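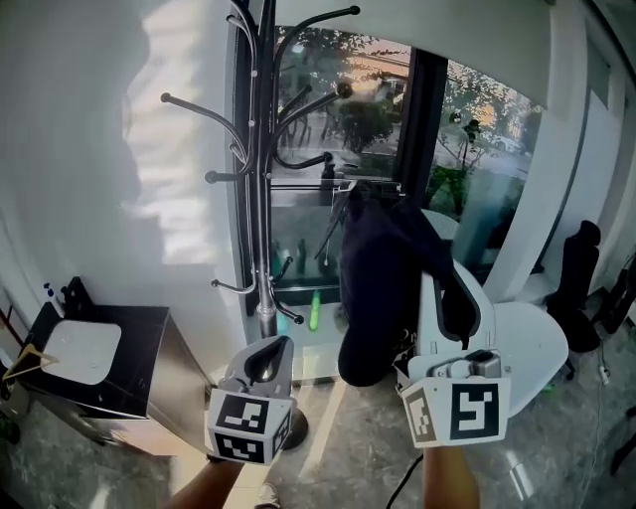 Abb. 6: Aufgabe »Jacke am Garderobenständer«, rechter Greifer am Stoff, linker Greifer geöffnet

6 Aufnahmen mit Handgreifern: Regeln für Arbeitsplatz und Ablauf

Gilt für alle Aufnahmeplätze am Standort Emden, an denen mit dem Greiferpaar Kastar gearbeitet wird. Fassung vom Donnerstag, 4. April 2024. Freigabe: Mariann Bozsik. Rückfragen zur Technik an Dénes Boros, zu Abläufen und Schulung an Themis Balaskas.

242 Mal angesehen | 4 Kommentare | Teilen

6.1 Arbeitsplatz einrichten

1. Garderobenständer auf ebenem Boden aufstellen. Der Fuß muss vollständig aufliegen. Wackelt der Ständer bei leichtem Zug am Haken, einen anderen Platz suchen oder den Ständer tauschen.
2. Um den Ständer herum so viel Platz lassen, dass beide Arme seitlich ausgestreckt werden können. Bürostühle wegrollen.
3. Lose Kabel und Stecker vom Boden aufnehmen oder am Rand des Raums verlegen.
4. Kleidungsstück auswählen und prüfen. Taschen leeren, Reißverschlüsse schließen, Anstecker und Schlüsselbänder abnehmen.
5. Lichtverhältnisse kontrollieren. Direkte Sonne auf den Markern vermeiden, gegebenenfalls den Ständer drehen oder versetzen.

HINWEIS: Große Fensterflächen sind zulässig. Vor dem Start muss in der Vorschau geprüft werden, ob die Marker beider Greifer auch im Gegenlicht erkannt werden. Bei Plätzen zur Straße hin sind außerdem die Datenschutzregeln in Abschnitt 9 zu beachten (Passanten, Kennzeichen).

6.2 Greifer prüfen

1. Markerwürfel auf festen Sitz prüfen. Ein Würfel, der sich mit zwei Fingern verdrehen lässt, wird nicht verwendet.
2. Markerflächen mit einem trockenen, fusselfreien Tuch abwischen. Keine Sprühreiniger direkt auf die Marker geben.
3. Greiffinger mehrmals ganz öffnen und schließen. Sie müssen ohne Ruckeln laufen.
4. Fingerauflagen auf Risse ansehen. Beschädigte Auflagen paarweise tauschen.
5. Kabel so führen, dass es zwischen den Armen frei durchhängt und weder am Ständer noch am Kleidungsstück hängen bleibt.

Die Fingerauflagen sind nach 3.000 Greifvorgängen zu ersetzen, auch wenn kein Verschleiß sichtbar ist. Den Zählerstand liest man in Tuvier unter »Gerät« ab. Der Tausch wird dort mit Kürzel bestätigt.

VORSICHT: Quetschgefahr zwischen den Greiffingern. Auflagen nur bei getrenntem Kabel wechseln. Ringe und lange Armbänder vor Beginn ablegen.

6.3 Aufnahme durchführen

1. Ausgangsposition einnehmen: vor dem Ständer stehen, beide Greifer geöffnet, beide Marker im Sichtfeld der Kopfkamera.
2. Aufnahme in Tuvier starten und den Signalton abwarten.
3. Kleidungsstück mit einem Greifer am Kragen oder an der Schulter fassen. Der zweite Greifer bleibt geöffnet, bis er gebraucht wird.
4. Stoff erst anheben, dann vom Haken wegführen. Nicht waagerecht ziehen – der Ständer kippt sonst.
5. Kleidungsstück nach Aufgabenblatt ablegen, umhängen oder auf den Bügel bringen.
6. Beide Greifer öffnen, in die Ausgangsposition zurückkehren, Aufnahme stoppen.

Gearbeitet wird in normalem Tempo. Wer einen Griff verfehlt, setzt einmal nach und macht weiter. Nach dem zweiten Fehlgriff wird die Aufnahme beendet und mit »Abbruch« gekennzeichnet, nicht gelöscht. Die Hände bleiben während der gesamten Aufnahme an den Griffen. Korrekturen mit dem Ellbogen, dem Knie oder durch eine zweite Person sind nicht erlaubt.

HINWEIS: Verdeckt der Stoff einen Marker für kurze Zeit, ist das kein Abbruchgrund. Bleibt der Marker bis zum Ende des Vorgangs verdeckt, gilt die Aufnahme als unvollständig.

VORSICHT: Hakenspitzen können auf Augenhöhe liegen. Beim Vorbeugen Abstand halten. Geschlossene, flache Schuhe tragen.

6.4 Pausen und Tagesgrenze

Eine Person macht pro Tag höchstens 200 Aufnahmen. Die Grenze gilt auch dann, wenn zwischendurch die Aufgabe gewechselt wird. Bei Ziehen in Handgelenk oder Unterarm ist sofort zu pausieren, die Restmenge übernimmt der nächste Platz. Pausen werden nicht nachgearbeitet.

6.5 Nach der Arbeit

1. Greifer auf die Ablage stellen, Markerflächen nach oben oder zur Seite, nie auf den Marker.
2. Kabel abziehen und locker aufrollen.
3. Kleidungsstücke auf Fäden und gezogene Maschen durchsehen. Beschädigte Stücke kommen in die Kiste »Juhász«, alle übrigen zurück in den Bestand.
4. Abbrüche und Auffälligkeiten im Schichtblatt eintragen. Bei Sturz, Quetschung oder umgekipptem Ständer zusätzlich Jenő Illés anrufen, auch wenn niemand verletzt ist.

Die Unterweisung zu diesem Abschnitt führt Kálmán Nyitrai durch. Sie ist vor der ersten Aufnahme nachzuweisen und wird jedes Jahr im Juni wiederholt. Ohne gültigen Nachweis wird der Zugang in Tuvier gesperrt.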